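Open day at Pradora, 17th November

I went up to the Pradora office for their open day, mostly to see the new version of Cedholm, the page layout program we use for the parish magazine. There were two talks in the morning and a drop-in session after lunch. The building is easy to find once you are past the roundabout, and parking was free.
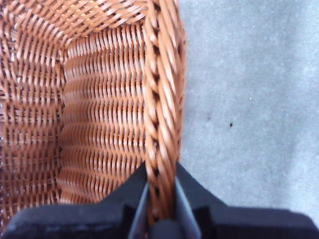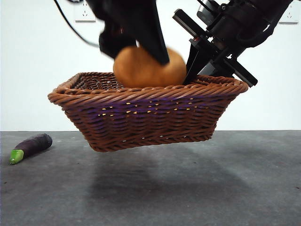
Gráinne Kinsella gave the first talk, on text boxes and anchors. I have been putting boxes on the page by eye for years. She showed how to tie a box to a paragraph so that it moves down when you add text ahead of it, and how to centre it between the margins instead of the page edges. The setting is under Position, in the second tab, and it is off by default. I had never opened that tab.

Kumaresan Nair took the second talk, on long documents. His test file was a parts catalogue with 3,643 numbered entries, and he rebuilt the index while we watched. The new version kept the page numbers right after he took out a whole chapter. Footnotes that run over a page break are still a problem – he said a fix is planned for June but would not promise it.

Lunch was sandwiches and soup. I sat with Finbarr Foley, who sets exam papers in Lenihan and has no plans to change. He says its tables are better, and from what I saw he is right.

At the drop-in I asked Niamh Dunne why my headings lose their spacing when I open an old file. The old files carry their own style sheet, and it overrides the new one. You have to choose Replace Styles when the file opens, then save under a new name. She did it on my laptop and three of my templates came out properly. A fourth is still wrong and I have sent it in to her.

The slides will go on the Pradora site under Events. The trial copy of Cedholm runs until the end of the year.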